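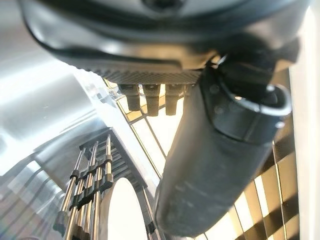 Are you on well water or city water? Makes a big difference for this. City water with that kind of film is nearly always hardness plus too much detergent. Well could be iron, could be anything.

2 comments
Share

Original question: Cloudy film on glasses after dishwasher, vinegar not working

Moved to Judine in November and every glass comes out white and chalky. Tried vinegar in a cup on the top rack, tried two kinds of tabs, no change. Dishwasher is a Granska, came with the place. Landlord says its fine. Plates look ok, its just glass and the dark mugs. Do I need a softener or what? Would rather not spend 1,000 dollars on a rental.

6 comments
Share

Answer 1

City water here, same town. Don't buy a softener. Rinse aid, fill it all the way, turn the dial up to the highest setting. Then pull the filter at the bottom and scrub it, mine was disgusting. Run the kitchen tap till its hot before you hit start. Took me more than 6 loads before the old film was gone so give it time.
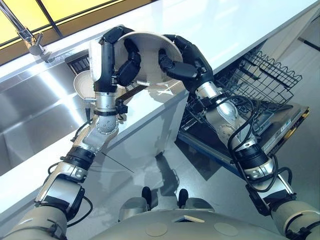

Does citric acid work any better than vinegar? For me, a lot better. Couple spoonfuls in the soap cup, empty machine, hottest cycle, no detergent. Do that once a month. I get the Flikness powder from the hardware store but any plain citric acid is the same stuff.

Share

Answer 2

Could be etching and then your out of luck. Rub one glass with lemon juice, wait a bit, rinse. If it clears up its minerals. Still cloudy = etched, glass is damaged and it wont come back. I lost a whole set of Hofstetter tumblers that way, 45 bucks. Soft water plus too much soap does it, so maybe check before you crank everything up.

Also just use less detergent. Everybody uses too much

1 comment
Share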